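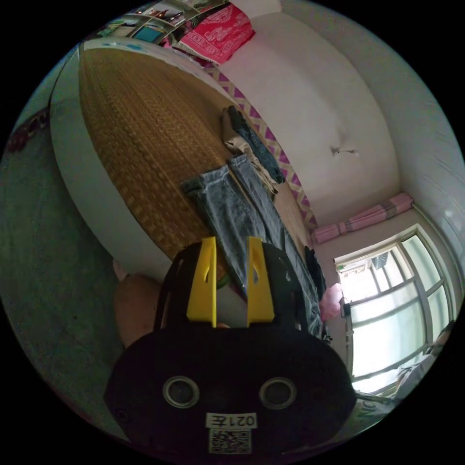 Straw mat on top of the mattress: does it wreck your clothes when you fold on it?
Reading time: 3 min | 6 replies | 81 views

benvinda_m wrote:
Hello all, long-time reader, and I finally have a question of my own! I do all my folding on the bed, always have, and since it got warm I've had a woven straw mat over the mattress for sleeping. I love it (so much cooler than a sheet!) but now the laundry goes on it too. Jeans don't care what they lie on. It's the dark navy trousers I worry about, the ones I fold lengthwise so the crease stays put, and a beige top that seems to catch on everything. Do you all take the mat off first, or throw something over it, or am I fussing over nothing? My mother folded on a mat her whole life and I never heard her complain, but then she never owned anything that snagged.

tanui_idrisa wrote:
Fussing over nothing, said with love. I've had mine going on 3 years and folded everything on it, work pants included. Run your palm across it both ways, and if you feel a sharp end, snip it with nail scissors. Wipe it down with a barely damp cloth and let it dry all the way before anything clean touches it. The flat weave is a nicer surface than a bedspread if you ask me, because things don't slide around while you're lining up the seams.

Shaohua J wrote:
I have to disagree with Idrisa a little. Smooth mats are fine, but mine sheds, and I've picked tiny bits of straw out of navy cotton more evenings than I care to remember. I spread an old cotton tablecloth over it now, fold, shake the cloth out the window and put it away. Takes a minute. The beige top I would do on my lap, or on the tablecloth for sure.

margarida.mendes wrote:
Tablecloth here too! Mine is a loud flowery thing from the Saturday-style market in Stircombe that my husband won't allow anywhere near the dining table, so it has found its calling. Benvinda, do you fold your jeans in thirds or in half and half again? I was raised on thirds, and my sister-in-law in Torres thinks I'm out of my mind. Also, please unroll the cuffs before you fold. They hold a line something awful if they sit in a drawer turned up.

tanui_idrisa wrote:
A whole extra cloth to wash so you can fold the wash! Margarida, you two will have me ironing the tablecloth next. Half and half again, by the way, and I leave my cuffs up all year.

H_Cordeiro wrote:
What about hanging the trousers and being done with it? I gave up folding anything with a crease when we moved, and I've got one of those clip hangers for every pair. The jeans and the tops still get folded on the bed, and whatever hangs over the side gets folded first, before it ends up on the floor. I've got a mat as well, paid 300 for it in local money and it has outlasted two mattresses, so I'm with Idrisa on the mat itself.

benvinda_m wrote:
You're all so kind, thank you! I went over the mat with my palm tonight and found a rough patch near the foot end, so out came the nail scissors. I'm going to try the cloth for the light things and leave the rest as is. No room in my closet for more hangers, Horácio, I wish! And Margarida, it's thirds in this house, tell your sister-in-law.

Share (6) | Comments (6)
Contact the Clitumar Home Forum | © Clitumar | Back to top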